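Mokus: what I learned building a booking app for a small clinic

For my project this year I wanted to do something with health startups, mostly because I keep reading about them and half of them sound like the same app with a different logo. So I made my own small one! It's called Mokus, and it lets people book, move and cancel physical therapy visits from their phone. The clinic that let me try it out was Bellamy, over in Namdale, which has 2 therapists and one very busy front desk.

Before I wrote any code I spent a couple of afternoons sitting in Bellamy's waiting room (with permission) listening to how booking worked. Everything went through the phone. If the phone was busy, people either called back or just forgot, and the front desk kept a paper list of who wanted an earlier slot. That list was the part I got excited about. A booking page is easy to find, but a waiting list that fills gaps by itself seemed like something a small place would pay for.

I also looked at Rirkby, the bigger company everybody at the clinic had heard of. Their sales person was really nice to me on the phone and told me the plan for a clinic that size was $300 a month. Shirley Bloxham, who runs Bellamy, said that was more than she wanted to spend on what she called "a calendar with manners." I wrote that down and it sort of became my whole business plan.
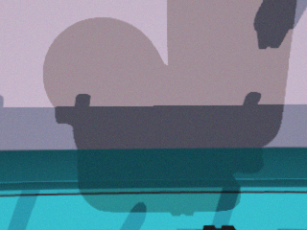
Page last changed: November 1, 2019

The first version of Mokus was ugly and slow but it did the basics. You picked a therapist, picked a time, and got a text message. I had a budget of $700 for everything, and the text messages ate a lot more of it than I had planned. I'd guessed one message per visit. People reply "thanks," then they reply again to ask about parking, and if your service charges for incoming messages too, you pay for all that politeness. I ended up switching the reminders to email for anyone who said they didn't mind.

We turned it on for real in July. By the end of the trial, 114 visits had been booked through the app, which made me very happy, although plenty of patients still called. Shirley thought the older patients would be the ones who stuck with the phone, and I thought so too, but I didn't ask for anyone's age so I can't say if we were right. I should have put that in the sign-up form. My advisor has already pointed this out (twice).

The waiting list was where things got messy. My idea was that when someone canceled, the app would offer the slot to the next person and give them an hour to answer. Great for a slot next week, useless for a slot this afternoon! I changed it so same-day openings went to everyone on the list together, first to answer gets it, and then I had a few annoyed people who clicked one minute too late. I still don't have a good answer for this one.

On the money side, I tried three prices on paper and the only one Shirley would agree to was the lowest. At that price I'd need a lot more clinics before it could pay even one person, and each new clinic wants its own little changes. Bellamy wanted a longer first visit, for example, and that took me a whole weekend.

Next term I'm going to rewrite the reminder part and talk to a dentist's office, where appointments are shorter and there are more of them. Bellamy is keeping the trial version running until then, with me on call for bugs.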